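Home » Gallery » Our desks, before and after the big sort-out

Our desks, before and after the big sort-out

Posted March 28, 2020

A few of you asked for more pictures of the office after the last gallery (the one with the kettle shelf, which got far more comments than I was ready for!), so I've been round with the camera again and this time it's all desks. Pale wood tops, black chairs, white dividers, and whatever people happen to keep within arm's reach. I do love a good nose at somebody else's desk and I suspect you do too, or you wouldn't have clicked.

Quick bit of background for anyone new. We're a small office above the Zultero warehouse, and we look after bookings and guest post for a handful of little hotels. That means bits of paper, bits of plastic and an awful lot of small things which have no proper home. When we moved up here in July we promised ourselves we'd be tidy. We lasted 2 weeks, if that.

So we had a proper clear-out. The only rules were that everything came off the desk, got a wipe underneath, and went back only if you'd used it lately. I found a stapler I'd reported missing and a mug I'd blamed on downstairs. Sorry, downstairs.

THE DESKS

They're the Stodance ones, the plain straight model with no drawers. I was cross about the lack of drawers for ages and I've come round to it, mostly, as a drawer in my hands is just a slower sort of bin. The tops are a nice light colour and they show coffee rings straight away, so you do wipe them. My tip is a barely damp cloth and then a dry one straight after. I tried a spray polish once and my mouse mat slid about for days.

THE DIVIDERS

Opinion is split. I like having a bit of white panel next to me to stop my papers creeping over to the neighbours, and other people say it's like working in a cereal box. We've agreed on no sticky tape, as it leaves marks that take forever to rub off. Magnets don't stick to them either, before anyone writes in.

THE CHAIRS

Black, all of them, with arms. They came from Horico second-hand and we had to swap a few castors, but for the price I've no complaints at all. The arms do bump the desk edge if you've got the seat too high, so drop it a notch before you tuck in.

LITTLE THINGS IN LITTLE BOXES

My favourite part of the whole sort-out, and it cost nothing. Cardboard boxes with cardboard dividers in them, the sort that glasses or jars come packed in! Cut the flaps off, pop one on the desk, and you've got a tray full of little compartments for anything small. Key cards, badges, spare cable ends, luggage tags, all of it. We'd been looking at smart plastic trays and I'm so glad we didn't bother. If a wall goes floppy, fold a strip of card double and slot it in alongside.

The gold key cards are the worst for wandering, I should say. They're slippery and they fan out all over the place the minute you put a pile down. We had a delivery of 1000 of them in one go and I was still finding strays in my coat a month later (and one in a library book).

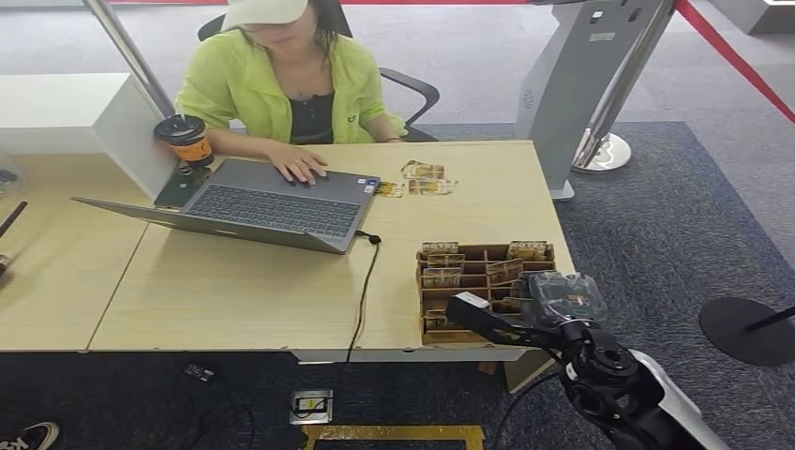

Lime-green jacket, coffee parked on the phone, and the gold key cards next to the laptop with the cardboard sorting box close by.

I'm very taken with that jacket, and it does cheer up all the black and white. You can see how well the light wood goes with everything, too. The coffee cup on the phone is a habit I keep meaning to pick up, as I might look at mine a bit less.

CABLES

Still a work in progress. Chargers go over the front of the desk and down to the floor, and it's fine until you swing your feet about. I've bought some of those stick-on clips and will report back. If you've got a set that stays stuck in warm weather, please tell me which ones!

WHAT'S LEFT TO DO

The shelf by the window, the box of old lanyards, and the games cupboard, where the Dixit cards have got mixed in with the visitor badges. I've put my name down for that one as it's mostly sitting on the floor looking at pretty pictures.

Next gallery will be the post corner, once I can see the floor of it. Leave your own desk tips in the comments, especially for small flat things that slide.

Filed under: Office, Tidying, Desks
3557 views | 4 comments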